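3.2 Cell layout and upkeep

The cell stands on a wooden tabletop and is kept to as few parts as we could manage. The arm is 3D-printed, with servo motors at the joints and a two-fingered gripper, and it is held at the table edge by a clamp. White paper is laid along the work area and runs down to a well with a black rim, which serves as the target. The only workpiece is an orange cube with a small knob on top.

The arm was set up once and then checked every 20 trials. At each check the clamp was tightened, the servo leads were pushed home and the arm was sent to its rest pose. If the gripper tip came back more than 2 mm from its mark, the joint offsets were set again before work went on. Figure 4 shows the arm over the cube (a) and the cube in the well with the arm folded back (b).

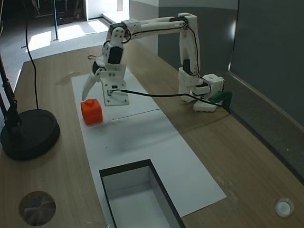

Halima Makokha, commenting on an earlier draft, asked whether the clamp might creep under load and be mistaken for servo drift. We think it can. In the Verkitz log, the offsets were reset 29 times, and in two of those cases a turn of the clamp screw would have been enough. The clamp is now checked first -- before any joint is touched.

Cable wear was the other regular fault. The leads loop along the outside of the links, so a stiff loop can pull on the wrist. We left more slack at the elbow after trial 46 and had no further faults of this kind. The paper was replaced whenever it creased badly enough to catch the cube.
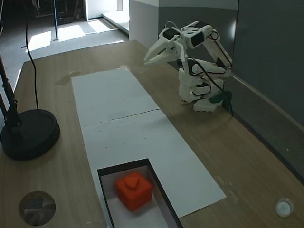 Figure 4. The cell at two points in the task.

3.3 Joint calibration

Calibration starts from the rest pose, with the servos powered and the gripper empty. Each joint is moved to its stop and back, and the offset is saved.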